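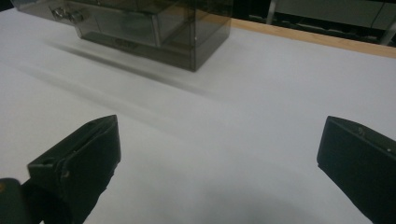

Gion Mösli asked after the last report whether we could put a plain yes or no at the top, because he had read four pages and still couldn't tell whether a machine can tidy a drawer. For drawers, the answer is yes when the drawer is one the system has practiced on and no for most others. The rest of this report gives the detail by chore.

Progress report to the Etimholm fund, second period
Household and shop-floor chores work package
Prepared by Emil Zwahlen

Work done in this period

We planned three groups of chores: small storage (drawers, boxes, lids), folding, and shelf restocking. Small storage and restocking went ahead as planned. Folding started late and has only been tried with hand towels.

Demonstrations for small storage are recorded by people using a hand-held gripper at a table. We now have 3,350 usable demonstrations against a target of 3,000 for this point. Most of the extra ones are drawer openings, which are quick to record. We are short on lids and will move hours over to them.

Drawers and small boxes

The trained system was tested on 11 storage boxes it had not seen in training. Each box got the same number of tries, and a try counted only if the drawer was opened, an item was put in and the drawer was closed again within 60 seconds. On boxes close to the training set it did the whole chore in most tries. On the others it usually got as far as opening the drawer and then failed on closing it, either by pushing at one corner until the drawer jammed or by pushing the whole box along the table.

Clear and tinted plastic is still the main trouble. The system reads the inside of a see-through box as if it were the front face and reaches too far. Small knobs are harder than wide handles, and a shallow finger pull is harder again. A person does all of these without looking twice. We have added more tinted boxes to the recording plan and changed the lighting between sessions so that shadows fall in different directions. It is too early to say how much this helps.

Box weight matters more than we expected. A light box needs one hand to hold it and another to pull, and our test arm works alone. For now we put a rubber mat under the light ones and report those results separately.

Restocking

Jutell gave us one aisle of its stockroom before opening hours, starting at 5:30 a.m. The task was to move boxed goods from a cart to a marked shelf. The arm placed nearly 500 boxes over the trial. It was slower than the staff by a wide margin, and someone had to stand by for boxes that were taped badly or had crushed corners. The shift lead's view was that she would take it for the overnight hours at its present speed if it could run without a person next to it. It can't yet.

Soft packs and bags were left out of the trial by agreement.

Folding

Hand towels laid flat can be folded in half and in half again. Towels from a heap cannot be picked up and spread out with any regularity. We do not expect to show shirts before the end of the project and would like to take them out of the deliverables. A short change request is attached.

Equipment and spending

The second set of gripper fingers from Pichler arrived in December, later than ordered. The pads wear faster than the supplier stated, and we have budgeted for replacements. The Wodix software license was renewed at the old price. Spending is slightly under plan, mostly from the late start on folding.

Next period

Recording will concentrate on lids, tinted boxes and drawers with small knobs. The drawer test will be repeated on the same boxes, with a few new ones added, so that the two sets of results can be compared. Jutell has offered a second round in the stockroom and we have accepted, with bags included this time if the staff have room for it.

We need a decision on the shirt deliverable before recording starts again. The test sheets for all the drawer trials can be sent on request.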